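Review: Numitz Trade Journal, after 2 years of use

I trade options and futures from home, mostly index options with a small number of shares on the side. I am not a professional. I have a day job until the afternoon, so most of my trades are done in the first hour or after I have looked at the charts at night. For a long time I kept my notes in a spreadsheet, and when the spreadsheet became too slow to open I bought a subscription to Numitz. I have now paid for it for 2 years, and I want to write down what it does well and what it does not do, because most reviews I found before buying were written after one week.

What it is

Numitz is a journal for trades. You import the file from your broker, it matches the openings with the closings, and then you can add a reason, a tag, a screenshot of the chart and a note. After that it makes reports. It does not send orders and it does not give signals. If you want alerts, you need another service for this.

I imported my whole history on the first evening. It was 2268 executions, which became 732 closed trades after the program matched them. The import itself took a few minutes. The checking took me three evenings, and I will explain why.

Import and matching

For shares and for simple long calls or puts, the matching was correct every time I looked. Scaling out of a position also works. If I sell half on the first target and the rest later, I see one trade with two exits, and the average price is the same as in my broker statement.

Spreads are more difficult. A vertical spread that I opened as one order was recognized. A vertical that I built in two steps, for example buying the long leg in the morning and selling the short leg after lunch, was shown as two different trades. You can join them by hand with the Merge button, but you must do it one by one. For a person who does many iron condors and rolls them, this will be a lot of work. I had a period when I rolled almost every week, and that period was the reason for the three evenings.

Expired options are handled well. They are closed at zero with the right date. Assignment is not so good. When my short put was assigned, the program closed the put and opened the shares, but it did not move the premium into the cost of the shares. The profit in total is right, only it stands in two places. For my taxes I use the broker form anyway, and I would advise everybody to do the same.

There is a problem with the time zone that cost me some nerves. The default is the time zone of your computer, but the file from my broker is in Eastern time. So in my first reports I was a very bad trader at 6 in the morning, when the regular session is closed. The setting is under Account and then Data, and you have to change it before the import. If you change it after, you must delete everything and import again.

The reports

The report I use most is the one by tag. I gave each trade one tag for the setup (breakout, fade, earnings, hedge, bored). The last tag is not a joke. When I was honest with it, I could see that the bored trades had taken back a large part of what the breakout trades had earned. I knew it in my stomach before, but to see it as a red bar beside a green bar is a different thing. I trade less now.

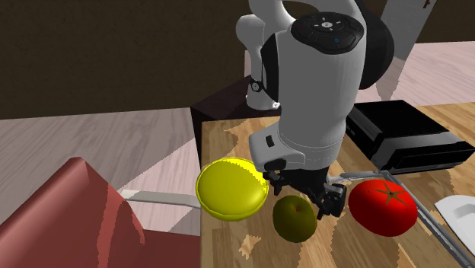 The second useful report shows the largest profit and the largest loss that each trade had while it was open. With it you can see if your stops are too tight. Mine were too tight on the futures and too wide on the options. For this report you need minute data, and the minute data is included only in the higher plan. I think this should be written more clearly on the price page. I bought the lower plan first and had to upgrade after some days. They did count the money I had already paid, so I lost nothing.

The report by hour of the day is nice to look at, but be careful. When you divide your trades by hour and also by setup, there are very few in each box, and one big winner makes the whole box green. The program does not warn you about this. I would like to see the number of trades in the box without having to move the mouse over it.

The volatility report disappointed me. It promises to compare your results with the level of the VIX on the day of the entry. It does that, but it uses the close of the same day. If I open a trade in the morning and the VIX jumps in the afternoon, the trade goes into the high volatility group, although I entered when everything was quiet. I wrote to them and they answered politely that it is on the list. It was on the list last year too.

Notes and screenshots

The note field is simple, and I like it simple. You can paste a chart directly from the clipboard. The search finds words in the notes but it does not find parts of words, so if I wrote "divergences" I cannot find it with "divergence". Small thing, but I meet it often.

There is also a template for the daily plan. I fill it out in the evening: the levels I am watching, the news that is coming, the maximum I am willing to lose tomorrow. The next day the program shows the plan beside the real trades. For me this is worth half of the price.

Speed and stability

In the browser it is fast enough. The phone version shows everything but is not comfortable for writing. In the 2 years I remember one bad outage, in May, which lasted from the morning until the next day. No data was lost. Since then I export a backup at the end of each month. The export is a plain CSV file, and it includes the notes and tags but not the screenshots.

Compared with others

Before I decided, I tried Drallis for its free month. Drallis is better for options, without any question. It understands rolls, it groups the legs by strategy, and it shows the Greeks at the time of entry. But it is made for people who trade only options. My futures had to be entered by hand, and the point value was wrong for the micro contracts until I corrected it.

I also looked at Kudham, which is a desktop program that you buy one time. The price is attractive and your data stays at home. The charts in it are old-fashioned and the import accepted my file only after I had renamed several columns. For a patient person who does not like subscriptions, it can be a good choice.

Support

I wrote to the support four times. Three answers came the next day and were useful. One time, about the assignment problem, I received a link to a help page that I had already read. After my second message I got a real explanation. There is no telephone.

Who should buy it

If you trade shares and futures, with some simple options, I can recommend it. Take the higher plan or do not take it at all, in my opinion, as the lower plan is not much more than a nice spreadsheet. If your main business is multi-leg options, try Drallis first. And if you make only a few trades in a month, a paper notebook will do the same work, provided that you really write in it.

I give it four stars from five. I take away one star for the spreads and the VIX report together. I have renewed for the next year, and I will update this text if the volatility report is repaired.

Update: a reader asked if the tags can be imported from an old spreadsheet. Yes, but the column must have the name "tag" in small letters, and only one tag for each line is accepted. If you have more than one, the program takes the first and ignores the others without a message.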